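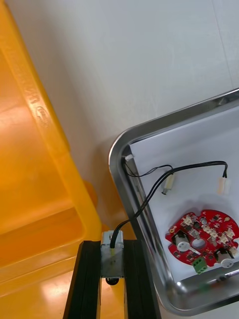
Yellow crate, steel tray, and the cable sort begins

Filed under: Workbench, Small Wins

I have wanted a proper cable station since March, and I love it already! Everything goes through a steel tray lined with white paper, so even the tiniest plug shows up.
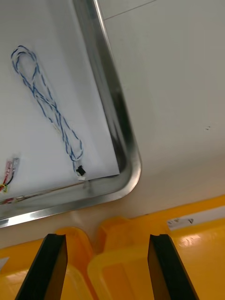
Twisted pairs are my favorite thing to sort. The blue and white one with the little black connector is so satisfying to straighten out (gently, from the middle), and then it can go off to a bin with its relatives. Short leads get sorted by plug, long ones by color. Next I want labels, big ones.

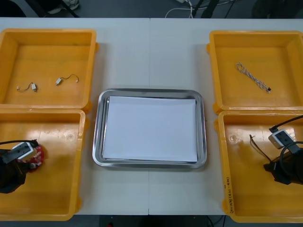
Grigoris Kourkoulas wrote to me that he sorts by connector first and never looks at wire color, and now I'm tempted to redo the lot!

65 shares | 2 comments

Maren: Do you line the bins too?

tinbox60: Paper in the tray, stealing that. Mine all vanish on bare steel.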